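Curkley Adds Cable and Power Strip Stage to Its Workbench Handling Program

Second stage covers socket rows, USB slots and trailing cords; results due in January

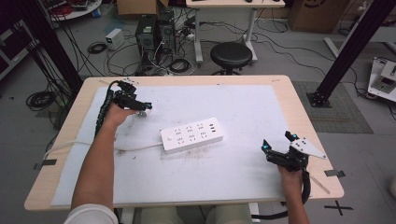 Curkley has opened the second stage of its workbench handling program, which deals with power strips and the cords attached to them. The first stage was limited to rigid items without cables, such as boxes, trays and cups. Work on the new stage is carried out at the company's Mapplebeck site.

Power strips were selected after a review of 84 common desk and bench items. Items were ranked by how often they are moved during an ordinary working day and by how much an attached cord affects the move. Power strips ranked near the top on both measures. The housing is rigid and simple to grasp. The cord is flexible, adds drag and can turn the housing as it is set down.

The stage is divided into 40 short tasks. These include sliding a strip along a bench, turning it end for end, lifting one end to free the cord, and placing it parallel to the edge of the table. Separate tasks cover laying a cord straight, coiling it and moving it clear of a work area. All tasks are performed with the strip unplugged. Inserting plugs and USB connectors is outside the scope of this stage.

Tasks are done on a white foam board laid over a standard table. The board gives an even surface and limits noise and slipping. It also marks easily. Scuffs and smudges are left in place during a working session, and boards are replaced when the surface is dented or torn. Replacement boards are cut to the same size as the original.

Each task is scored on three points: final position of the housing, final position of the cord, and elapsed time. A task is recorded as incomplete if the cord leaves the table or if the housing is dropped. In a preliminary round, around 71 percent of attempts were recorded as complete. Most incomplete attempts involved the cord.

Eltine, the program's supplier of bench fixtures, will provide additional boards and table clamps for the remainder of the stage. Scoring sheets are being prepared by Hurnico, which also handled data entry for the first stage.

A summary of results will be published in January, together with the full task list and the board dimensions. A third stage, covering lamps and small appliances with fixed cords, is under review.

Requests for the first-stage summary may be sent to the Curkley press office.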